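Threads > Automation > Gripper Practice

Print this page | E-mail this page

Iona MacAulay, Lamont handling lab
March 2026

1/ Posting our working rules for two-finger grasps on irregular parts. These replace the October set. Comments from other sites welcome, especially if you run wrist cameras.

2/ Rule one: grip the narrowest section that can carry the load. If the part has an overhang, fingertips stop under it. Contact on the overhang itself is a fail, even if the part stays put.

3/ Rule two: force is set per part family, in writing, before the first trial. No raising it mid-run to rescue a bad pose. If the pose is bad, release and regrasp.

4/ Rule three: the wrist view must show both fingertips and the top of the part at hold. If either is missing, log the grasp as unverified. Unverified does not count toward acceptance.

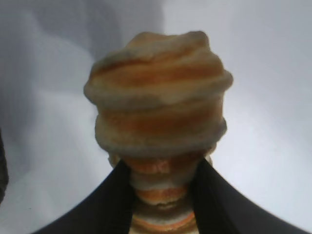 5/ Acceptance is 100 consecutive verified holds at the written force. One drop resets the count. Severin Hollenstein at Flanuvdale argued for a percentage instead. We tried it and found that people stopped looking at the individual drops.

6/ Rule four: soft focus in the wrist view is allowed for hold checks. It is not allowed for reading labels. If you need the text on a part, use the fixed camera. Do not let anyone enter a partial read as a full one.

7/ Rule five: speed limit of 40 mm/s for the last stretch of the approach. The Ratex controller lets you override this from the pendant. Lock that out.

8/ On pads: change both together, never one. Mixed wear pulls the part off center and the log will blame the pose estimator.

9/ Numbers, for those who asked: 841 attempts under the new rules, 776 verified. Most of the remainder were rule three, top of part out of view. Fixed by lowering the grasp point in the Zutetti planner.

10/ Still open: how long a hold has to last before it counts. We use five seconds. Flanuvdale uses two. I would like one figure in the next revision, so send data if you have it.

Print this page | E-mail this page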